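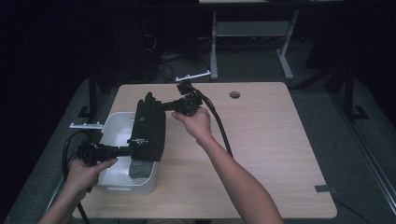
Grastcombe Quarterly: Reader Questions

How often does it come out?
It's a quarterly, so four times a year. In practice the December issue has been known to arrive wearing a January expression.

Who publishes it?
The Grastcombe Friendship Association, which has 37 chapters and at least as many opinions about the cover.

What languages is it in?
English and French, with an Arabic edition when Siham Belhaj has finished translating it. Please don't write to ask her when that will be. She has your other letters.

Can our chapter reprint an article?
Yes. Credit the author and the issue, and send us 2 copies. Changing the ending is not reprinting.

How long should a chapter report be?
Up to 2000 words. The Prikik chapter once sent us the full minutes of its picnic, and we read them all.

Where are the back issues?
In the online archive, as PDFs. The first 3 were scanned at Drukach on a machine that disliked page 9, so page 9 is missing from each.

Do you pay contributors?
No, but your name will be spelled correctly, usually by the second printing.

How do I cancel?
Write to the El Idrissi Street office. Allow one more issue to turn up anyway.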